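Gerby Community Help
Home > Around the house > Surfaces and furniture

Are "stain-proof" white tabletops worth the extra money?

Posted by lodura_owner, 17 April 2018

We're replacing our kitchen table and the shop is pushing a white top with a Flellent coating for $100 more than the plain one. The salesman says tomato sauce, coffee and felt pen all wipe straight off. I've heard that sort of thing before. Our last table was meant to be heatproof and it had a ring on it by June. Has anyone lived with one of these, with kids?

backverandah
3 people found this helpful

I'd keep the $100. Every coating I've paid for came with a care sheet listing the things it doesn't cover, and the list was longer than the brochure. Ask for that sheet before you sign anything. Ours ruled out bleach, cream cleanser, the green side of the sponge and "prolonged contact", with no word on how long prolonged is.

White does show everything, but at least you see a spill while you can still deal with it. Our old dark top hid dried gravy for days. If the shop has an offcut, take it home and do this:

1. Put a spoonful of sauce and a dribble of black coffee on it and leave them overnight.

2. Wipe with warm water and a drop of dish soap, then check the colour under a plain white light, from straight above and again from the side. Shop lighting flatters everything.
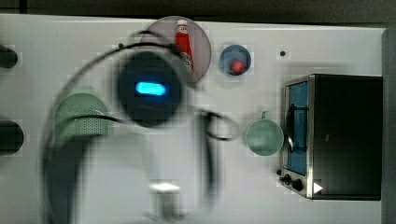
3. Scratch a corner with a key. If the coating comes up there, it'll come up under a dinner plate too.

If they won't part with an offcut – well, I'd take that as my answer.

Hsieh_fan
0 people found this helpful

had one 2 years no problems. use coasters

tworooms

Depends what's under the coating. Ours was an $800 table and the top was fine, it was the edging that lifted near the sink end. Check the edges before you worry about tomato sauce.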